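首页　目录　上一章　下一章　索引　勘误

第六章　示教：用手带和用遥控

刘明德（Ming-te Lau）、谢凤仪（Feng-yi Tse）编
9月29日

学习本章之前，读者应当已经掌握第三章的坐标变换和第五章的逆运动学。本章不再推导这些公式，只在需要时引用。

6.1　为什么要示教

给机械臂编写一个抓取动作，最直接的办法是把每个路径点的坐标写进程序。工件的位置固定、形状统一时，这个办法至今仍然好用，第四章的码垛例子就是这样完成的。换到厨房、病房、仓库退货台这一类地方，物体每次放的位置都有差别，门可能开着也可能半掩，写死的坐标很快就失效。程序员可以加入视觉定位，再为每一种情况写一条分支，但分支的数目增长得很快，调试的时间也跟着增长。

示教采用另一条路。由人把任务做给机器人看，或者由人操纵机器人把任务做完，系统记录过程中的关节角、末端位姿、夹爪开合以及各路相机画面，再由这些记录得到一个可以执行的动作或者一个策略。前一种结果叫作轨迹再现，后一种叫作模仿学习。二者需要的数据量差别很大。轨迹再现有一条合格的记录就能运行；模仿学习通常要求同一任务有多条记录，而且这些记录之间要有足够的变化。

本章用到的名词先统一如下。一次从起始姿态到任务结束的完整记录称为一条示范。完成示范的人称为操作员。示范中可以单独命名的一段，例如“伸向架子”“合拢夹爪”，称为子任务。操作员手里的输入装置称为主端，被操纵的机械臂称为从端。

6.2　两类示教方式

6.2.1　手把手示教

手把手示教又称拖动示教。操作员握住机械臂的末端或某一节连杆，直接把它带到目标位置。控制器此时工作在重力补偿状态，各关节只抵消自身重量，对外力基本不作抵抗。

这种方式的好处是操作员能从手上感觉到接触。插销、旋钮、抽屉一类任务，手感提供的信息往往比画面更多。它的缺点也很明显。人必须站在机械臂旁边，手和身体会进入相机视野，记录下来的画面与机器人独自工作时看到的画面不一致。七轴以上的机械臂还有冗余自由度，操作员一只手带末端，另一只手要去管肘部，否则肘部会自行漂移，撞到柜门或者台面。

在仿真环境里无法直接拖动机械臂。可以用一台小型的实物臂作主端，把它的关节角映射给仿真中的从端，效果与拖动相近，但需要额外的力反馈装置才能感到接触。

6.2.2　遥控示教

遥控示教中，操作员与机械臂分开。常用的主端有三种：六自由度鼠标、带位置跟踪的手柄、与从端同构的主臂。键盘也可以用，但一次只能改变一两个自由度，动作成了一段段折线，只适合初学时熟悉坐标系。

手柄最常见。操作员按住离合键时，手柄的位移按比例传给夹爪；松开离合键，手柄可以移回舒服的位置，夹爪保持不动。比例系数一般设在1以下。系数过大，手的抖动会被放大；系数过小，操作员要反复按放离合键，示范中会留下许多停顿。

遥控示教的画面比较干净，数据格式在实物和仿真之间也容易统一。它的困难在于深度判断。操作员依靠屏幕上的画面工作，单个视角很难看出夹爪离物体还有多远，所以工作站上一般要同时显示两路以上的画面。

6.3　本章的练习任务

本章各节围绕同一个仿真厨房展开。厨房里有冰箱、大理石台面、水槽和柜子，机械臂装在移动底座上。练习分为冰箱取放和台面取放两组，前者空间受限，后者要求放置时控制高度。

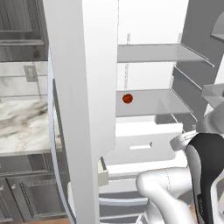
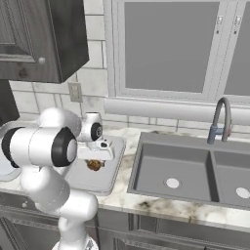 自动化系　机器人示教课程组

前一幅中，冰箱门已经打开，下层玻璃搁板靠门的一端有一个橙红色的小圆物，机械臂在右下方。这个物体体积小，离门又近，夹爪从哪一侧接近要在动作开始之前想好。初学者习惯走直线，把夹爪从当前位置一直推向目标，结果容易在搁板前缘或门内侧的储物格上发生碰撞。比较稳妥的做法是先在冰箱外面把夹爪调到与目标搁板相应的高度，摆正姿态，再向里送。

后一幅中，夹爪朝下，夹着一个棕色的、像小面包的食物，停在浅灰色托盘右半边的上方，离盘面很近。放置动作的质量主要取决于这一段。松开得太早，物体会落下并滚动；压得太低，仿真器会算出很大的接触力，物体可能被弹开。操作员应当在接近盘面时降低速度，停稳后再张开夹爪，然后垂直抬起。托盘右侧不远就是水槽，退出时不宜横向扫过去。

6.4　一条示范的组成

以台面取放为例，一条示范可以划分为接近、对准、夹取、提起、移动、下放、松开、退出几个子任务。划分的位置由夹爪状态和末端速度共同决定：夹爪开合命令变化的时刻是硬分界，末端速度降到阈值以下的时刻是软分界。第七章讨论自动分段时还会用到这两个概念。

记录频率在本书的练习中统一取每秒20帧。每一帧包含以下内容：

关节角与关节速度；
末端相对于底座的位姿；
夹爪的开度命令和实际开度；
底座在房间坐标系中的位姿；
各路相机画面；
主端的原始输入和离合键状态。

主端的原始输入容易被省略，因为从端的运动似乎已经包含了它。保留原始输入有两个用处。一是可以区分操作员主动的停顿和松开离合键造成的停顿，二是更换映射系数之后可以重新生成从端轨迹。

6.5　示范的取舍

录下来的示范不能全部拿去训练。Skevska练习集共收录1,715条示范，由多名操作员在仿真厨房中用手柄完成。入库前逐条检查，其中325条被标为“需复核”，单独存放。标记的理由写在每条记录的备注栏里，常见的有夹取后滑落又重新夹取、松开时物体离托盘过高、底座在夹取过程中移动、末端长时间停留不动。

滑落后重新夹取的示范要不要保留，编者之间意见并不一致。潘君豪（Kwan-ho Pan）主张保留，他认为策略在执行中同样会失手，见过补救动作才知道怎样补救。石君浩（Kwan-ho Shih）负责的一组练习则把它们剔除，只留一次成功的记录，这样训练出的动作更短。本书的做法是保留，但把失手到重新夹取之间的一段单独加注，由读者在第八章的实验里自行比较。

检查时应当按子任务回放，不要只看最后一帧。最后一帧物体在托盘里，只能说明任务完成，看不出中途有没有碰过水槽边沿或者柜门。

6.6　操作员的准备

初次使用手柄的读者，先做不带物体的空行程练习：把夹爪从冰箱前移到台面上方，停稳，再移回来。做到中途不需要纠正姿态以后，再加入物体。每个任务正式录制50条，分几次完成，疲劳时动作会变得急促，录得再多也用不上。

录制前检查以下各项：

1. 仿真时钟与主端时钟已经同步。
2. 底座已经锁定，或者已明确本任务允许移动底座。
3. 映射系数与记录文件头中填写的一致。
4. 两路画面都在刷新，没有冻结。
5. 物体的初始位置已经随机化，随机种子已经写入文件头。

第2项最常出错。冰箱任务有时需要先移动底座再伸臂，台面任务则从头到尾不移动底座，两组练习连着做的时候容易忘记切换。Danylo Hordiienko编写的录制程序Rekine会在底座状态与任务表不符时拒绝开始，使用其他程序的读者需要自己核对。

6.7　本章安排

第6.8节给出手柄位移到末端位姿的映射公式，并讨论离合键重新按下时怎样避免跳变。第6.9节处理主端与从端的时间延迟。第6.10节介绍Trikent格式的文件结构，读者可以对照自己录下的第一条示范逐项阅读。第6.11节为上机练习，冰箱取放和台面取放各一组，练习报告于10月上交，报告中须附任务表、随机种子和被剔除示范的备注。

返回目录　下一节：6.8 位姿映射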